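Kit de teleoperación Pallero para torsos de dos brazos
Distribuye: Castatora
Ficha revisada por Iraís Ibarra, 2024-06-10

Conviene empezar por lo que el Pallero no hace. No enseña solo. El folleto del fabricante habla de «transferir la destreza humana en minutos», y quien haya pasado una tarde con un mando en cada mano sabe lo que vale esa frase. El kit lleva los movimientos del operador a los brazos y guarda lo que ocurre. Lo que después aprenda un modelo con esos datos depende de la tarea, de la paciencia y de cuánto se tire a la basura al revisar.

Lo tenemos en catálogo desde abril porque el registro es limpio y la instalación, razonable. Por lo demás, mantenemos las reservas que siguen.

Contenido del kit
Dos mandos de mano
Licencia del programa de grabación Jivix para 4 puestos
Juego de cables de 20 metros en total
Manual en español (correcto, aunque el capítulo de calibración se queda corto)

El robot, las manos y la mesa no están incluidos. Nos lo preguntan a menudo.

Una tarea de prueba: botella y plato

Pedimos a Tianyou Xiao y a Elvia Alvarado que probaran el equipo con algo sencillo de explicar y bastante ingrato de ejecutar: manejar con la mano derecha una botella de plástico vacía sobre un plato verde. El plástico transparente se ve mal a distancia, cede al apretarlo y rueda en cuanto se suelta. Si un vendedor le enseña la demostración con un cubo de espuma, pida que la repita con una botella.

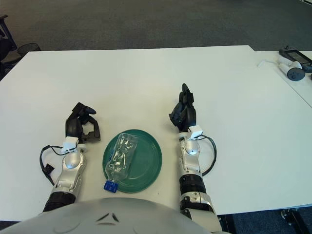
La botella cruzada sobre el plato, sin que ninguna de las dos manos la sujete.

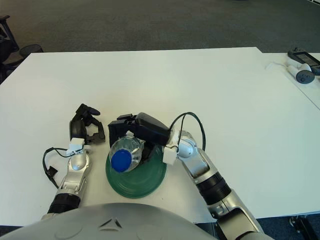 La mano derecha cerrada sobre la botella; la izquierda, abierta.

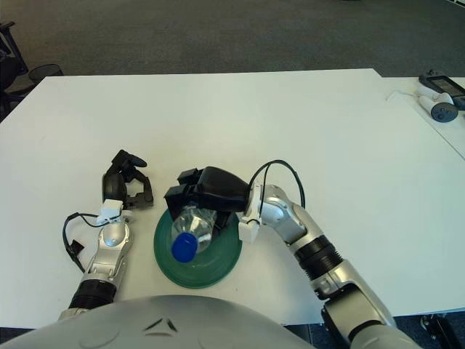

Otro momento con la botella sujeta y el tapón azul hacia el plato.

Lo que nos convenció y lo que no

La respuesta de los brazos es buena en movimientos amplios. En los últimos centímetros antes del agarre ya es otra cosa – el operador corrige, se pasa, vuelve a corregir, y todo eso queda en la grabación. El programa ofrece un filtro de suavizado que deja las trayectorias más bonitas. No tenemos pruebas de que las haga más útiles, y lo dejaríamos desactivado hasta comparar.

El operador tampoco siente la presión. Hay una vibración en el mando que pretende sustituirla, y Elvia la apagó a los 11 minutos. Con objetos blandos hay que fiarse de la vista.

El fabricante anuncia hasta 700 demostraciones por disco. Puede ser, si son cortas. Pregunte más bien cuántas aprovechará.

Requisitos
Torso con dos brazos y manos compatibles (lista a petición)
Mesa despejada y mate, sin reflejos fuertes
Una segunda superficie para dejar los mandos entre tomas
Un operador descansado; los turnos largos se notan en los datos

Servicio y devoluciones

Esquivel se encarga de la puesta en marcha y de la primera calibración. Las siguientes corren por cuenta del cliente. Aceptamos la devolución del kit completo si no se ha activado la licencia de Jivix, condición que nos parece poco generosa y que hemos pedido cambiar.

Para una prueba con su propio objeto, escriba a Iddrisu Opoku, de Castatora, e indique el peso y el material. Traiga el objeto más difícil que tenga.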